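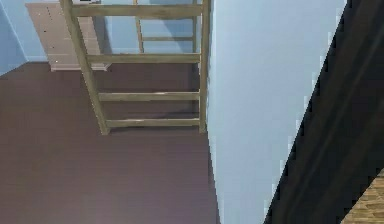
My project was about where people sit on the bus when they have the whole bus to choose from. I ride the one from Bolatton to Zarkby most mornings, and I'd got it into my head that everyone has a favourite seat and sulks a bit if it's taken (I do). My first guess was that a bus fills up the way you'd go up a ladder. Think of the wooden one here against the pale blue, with its four flat rungs: you start at one end and take each step as it comes, no skipping. So the front row would go first, then the row behind it, and so on to the back. I was very wrong, and most of this report is about how wrong.

What I did

I drew a seating plan of the bus on squared paper and photocopied it a lot. Each time somebody got on I wrote a little number in the seat they picked, so the first passenger was 1, the next one 2 and you get the idea. I did this all through March on the way in, and on the way home as well if I could get a seat with a decent view. The best place turned out to be over the back wheel, which is warm and very bumpy, so please forgive the handwriting in the appendix.

By the end I had 1,219 sit-downs on paper. I didn't write down anything about who the people were, only the seat, whether they had a big bag and whether they were with someone. My tutor and I agreed on that before I started. I also left out anyone I knew from college, as they'd only come and sit next to me and ask what I was drawing.

What I found

The front row is hardly ever first. People getting on at Bolatton with the bus nearly empty walk straight past it and go for the third or fourth row, window side, on the left. I think it's because the left is the pavement side and you can see your stop coming, but that's a guess. After that they spread out. Nobody shares until every pair of seats has a person in it, and then there's this lovely awkward moment where the next passenger has to pick somebody. I started calling it the choosing. The person choosing looks down the whole bus, sometimes twice, and the people already sitting all suddenly become very interested in their phones.

Bags on seats work, I'm sorry to say. A rucksack on the aisle seat meant that pair was nearly always among the last to be shared. Shopping bags didn't do half as well – I suppose a shopping bag looks as if it could go on your knee.

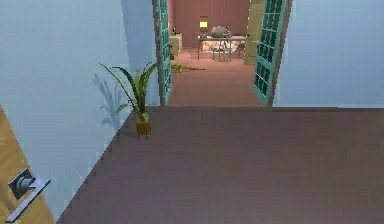 Issue 8, page 72

Then there's Rind. The bus stops outside the Estasau building there and a big group gets on all at once, and everything I've said so far goes out of the window. They don't spread out at all. They sit in clumps and talk over the backs of the seats, mostly about last night's telly and whose turn it is to do the milk. The regulars from Bolatton know this is coming, and I'd swear some of them shuffle over to the window a stop early to be ready for it. I have shuffles marked on the plan with a small arrow, but I only thought of doing that in the second week so I haven't made a chart of them.

Rain changed things too. On wet mornings people took the first seat they came to and stayed there, and the front row finally got some use.

What went wrong

Twice they sent a different sort of bus with the seats in other places, so my plan was useless and I had to sketch a new one on the back of a worksheet. I also missed quite a few people when it was packed and there was a coat in my face. And I was sitting in a seat myself the whole time! That's one seat no one else could pick, and perhaps they kept away from the odd girl with the clipboard.

If I did it again I'd ride the last bus home as well, and I'd ask a friend to do the Zarkby end, where I was usually too busy getting my things together to write anything down. The filled-in plans are in the blue folder with my name on it, in date order apart from the two odd buses, which are at the back.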